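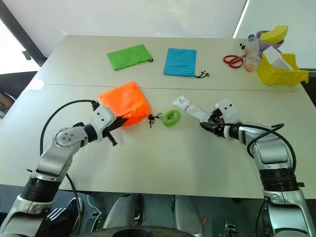
Orange bag up front, green and blue laid flat behind it. Scissors toward the right.

Gallery: The Color Bag Method

I have been told for years that a drawer full of loose stuff is a drawer full of loose stuff only until you buy the right bags. The Wukero set is the latest one I've been talked into. Drawstring bags, one bright color per kind of thing, and the leaflet says a packed suitcase or desk drawer will "sort itself." I have owned packing cubes, zip pouches and a hanging organizer with 31 pockets, and not one of them ever sorted anything. Still, I gave it a month, mostly out of stubbornness.

The orange one
This is the bag I have the fewest complaints about. It's a fluorescent orange, so you can find it at the bottom of anything. It also won't lie flat once it's been handled. It slumps into a heap, and the black drawstring wanders off across the table with its little toggle on the end. Gather the fabric at a corner to pick it up and the opening ends up wherever it likes. I'd trade some of that color for a stiffer rim.

The green and the blue
Flat, they look great, and I suspect that's how they sell so many. The blue is closer to cyan and the green is plain green. Under my hall light at 6 a.m. I mixed them up 3 times the first week, which is not a great score for a system built on color. I have since put a luggage tag on the blue one. You may ask what the color is for at that point. I did.

The tube
White squeeze tube, pink and gray printing down the side. The leaflet wants all tubes in one bag, cap up. A drawstring bag has no idea which way is up. I keep mine inside a zip bag inside the drawstring bag, and yes, that's two bags to do one job.

The green ring
Lime green, no obvious category. Every sorting method I've tried has one of these, a small round thing that isn't toiletries and isn't stationery and gets left beside the pile. The leaflet suggests a "free bag" for such items. My free bag was full in a week.

The scissors
Red handles, silver blades. I don't care what the leaflet says, I'm not putting open scissors in a thin cloth bag. They went back in the kitchen drawer, where they have lived without a method since before I moved to Wultau.

Was it faster?
Wukero claims you'll pack in half the time. My old way of throwing it all in took 30 minutes. With the bags it took 60 the first time, and by November I was back down to where I started. Maybe there's a second month where it pays off. I'm not holding my breath, but I did keep the orange one, and it's in my gym bag now.

Next gallery: the Tridimden shelf dividers, which at least claim to be nothing more than shelf dividers.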